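Pick and Place in Simulation: What Our Score Does and Doesn't Show
Final report, Clivardale robotics club, student project group 2
Written up by Mwende Koech

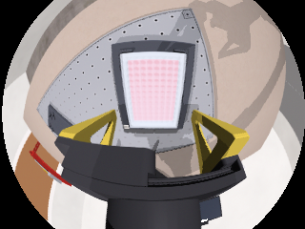 1. What we set out to do

The task came from the club handout: get a two-finger gripper to approach a part on a perforated panel, close on it, lift it and set it down again, all in simulation. The handout says a group that reaches 80 percent success "has a working grasp policy." I disagreed with that sentence in September and I still do, so a good part of this report is about why.

We used the wrist camera view for everything. The club's other groups added an overhead view, and their numbers should not be put next to ours without saying so.

2. Setup

The scene was built on top of Mikier, the simulator the club already had running. The arm controller is Jilesar, which we did not write and changed very little. Our own work was the part that turns a camera view into a target position, plus the scripts that run the trials and log them.

The wrist view has a strong fisheye bend. Straight edges on the panel come out curved, and the frame around the part looks wider at its top than at its bottom. We spent far too long trying to correct this before feeding it to the network. In the end we left it alone, and I can't say whether that was the right choice. We never ran the two versions side by side on the same trials, so anybody in the group who tells you the correction "didn't help" is guessing.

3. How we tested

The final test was 100 trials. The part started in a slightly different spot each time and the arm always started from the same pose. A trial counted as a success if the part was off the panel when the clock ran out. Each trial got 15 seconds.

I want to point out two weak spots in that rule. It does not ask whether the part was held well, only whether it was up. It also does not ask what happened to the panel on the way. In at least one log the fingers push into the panel before they close, and the script still wrote "success" because nothing in our code was checking for it.

4. Results

We got 80 out of 100. That matches the club target exactly, which made the rest of the group happy and made me go back and read the logs.

Most failures were the same failure. The gripper comes in with its fingers open, stops short of the frame, and closes on air. Our first explanation was shadows. There are soft ones across the panel in the wrist view, and it seemed reasonable that the network took a dark edge for the edge of the frame. We turned shadows off for a short rerun and the gripper still stopped short. The rerun was too small to rule anything out, but the shadow idea should not be in anyone's slides as a finding.

My own guess is the depth estimate. One camera with a lot of bend in it is a poor way to judge distance, and we trained on too few starting heights. This is also untested.

5. Would it work on a real arm?

The club page for our project says the policy is "ready for transfer." I asked for that line to be taken down. We have not run a single trial on hardware. Friction in the simulator was left at the default value, the lighting never changed, and the color of the part was the same in training and in testing. A network can lean on any of those and we would have no way of seeing it from the score.

The Radulović group reported a higher number than ours on what looks like the same task. Their report doesn't give the time limit or say how the part was placed, so I don't know what to do with the comparison.

6. What I would change

Run the corrected and uncorrected views on identical trials, with the same random seeds. Make the success rule check for a hold, and fail any trial where a finger hits the panel. Vary the part color and the light. Save the wrist view for every failed trial, which we only started doing near the end, so most of the early failures can't be looked at anymore.

The trial script and the logs are in the club's shared folder. The folder named "final" is not the final one. Use "final_rerun", and read the note at the top of the log before you count anything, as two of the columns are swapped.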